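Dzene: your questions, answered

What is Dzene?
Dzene is the kitchen helper arm that Kaja Siliņa and I are putting together in our shared workshop, one slow evening at a time. We started in April and we're still very fond of it!

Do you test on the real arm first?
Oh no, we're much too careful for that – every new move is tried in simulation before we let it anywhere near the good dishes. A long night can get us up to 2,000 tries.

Why is small, round food so hard?
It rolls, bless it, and a plate with a raised rim leaves the fingers very little room to come in low. We open them wide, go down on either side and close slowly. 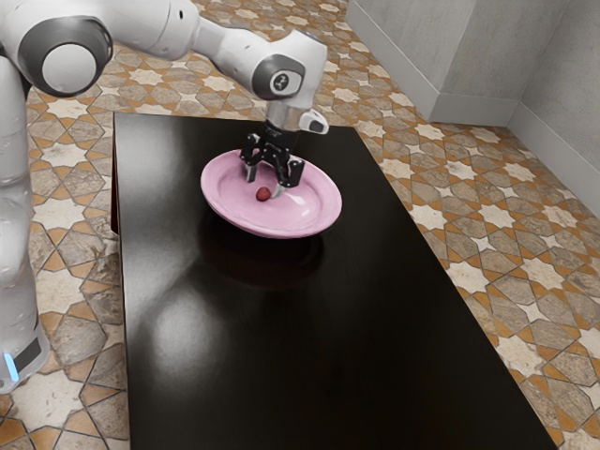 Can I come and help?
Please do! Arnulfo Grajales keeps the door open for visitors, and you don't need to know any programming – we have 2 spare laptops and plenty of patience.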